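My $895 budget wake-up call

29/10/2019
By Gebremedhin Dinsa 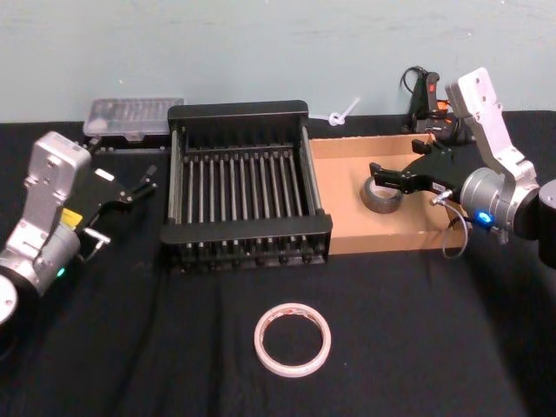 So back in May I finally added up what I owed on my Haltgate card, and it came to $895. Not a fortune, I know, but I'd been paying the minimum and pretending it wasn't there! Now Fondero, the credit union over in Flungate, is starting free evening classes on paying down debt, and I've signed up. There are 60 seats and two sessions. You do need to register first (I did mine at the branch). I've got $300 left to pay, so wish me luck.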